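Notebook > Robots > House rules

House rules for the fruit table

I've been promising Madalena Rebelo a written version of our table rules since July, and she has been very patient with the version that lives in my head. So I finally sat down with a pot of coffee and typed them out. They're for the sorting work, arm over a table, toy fruit going between a bag and a basket, but I'd use most of them for anything with a gripper and a soft tablecloth.

First one, and I'll die on this hill: one person holds the stop button, and that person does nothing else. No typing, no phone, no reaching over to fix a lemon. At Trosstead we used to let whoever was closest grab it, and "whoever was closest" was usually me with a sandwich in the other hand. Jhonatan Apaza put his foot down and he was right. If the button person has to leave, the arm gets parked. Parked, as in joints locked and the program closed, and please don't tell me paused is close enough (it's not, I have the bruise!).

Second: hands stay off the cloth while the arm is live. I know the toys are light. I know the arm is slow. You still don't lean in to nudge the basket an inch to the left, you call "hands," wait for the button person to say "stopped," and then you nudge it. It feels silly for a day and then you do it without thinking, even at the dinner table, which my family loves.

Third, write down the setup before you start. Which cloth, which basket, which fruit are in the bag and which are already out. We changed tablecloths once in the middle of a batch of 200 runs and didn't note where. Mercedes Condori spent a whole afternoon flipping through them to find the switch, and she found it at run 141, and she has brought it up at every meeting we've had. Fair!

Fourth, and this is the one people argue with: keep the bad runs. If a toy gets dropped or the bag gets dragged halfway across the table, save it, mark it as a miss, and write a few words on why. Eusebio Ayala wanted to toss them to keep the folder tidy. I get it, our folder for the Drusine job is up to 3000 runs and it's a beast to scroll through. But a tidy folder tells you very little about when the thing fails, and I'd like to know that before somebody asks me to put it next to real people and real peaches.

About bags. Thin plastic is a pain and deserves its own rule, so: check the gripper fingers for snags and bits of film every time you stop, and swap a bag when it starts tearing. Don't tape it. I've taped it. The tape stuck to a finger and we lost the rest of the morning.

Socorro Quispe asked whether we should be following one of the big official safety standards and skip the homemade list. My take is you do both. Read the official stuff, do the proper risk assessment for your arm and your room, get it signed. Then keep a short list like mine taped to the wall for the everyday habits, because people will read one page and they won't read a binder. I still owe everyone a rule about cable routing, and Madalena wants one about who cleans the cloth. We're working on it.

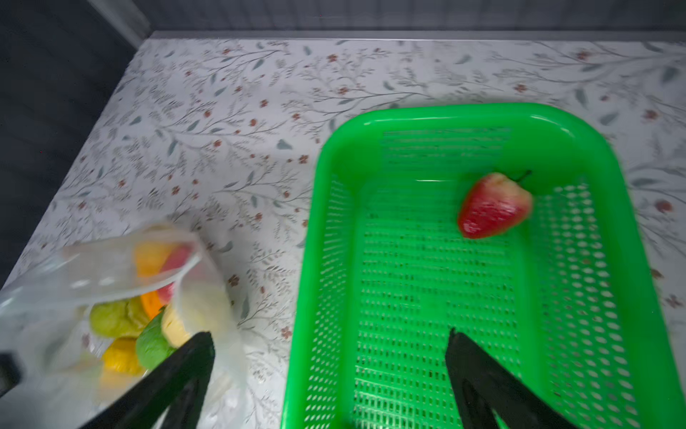 Page last changed: November 4, 2023

Contact | © Notebook, all rights reserved | Back to top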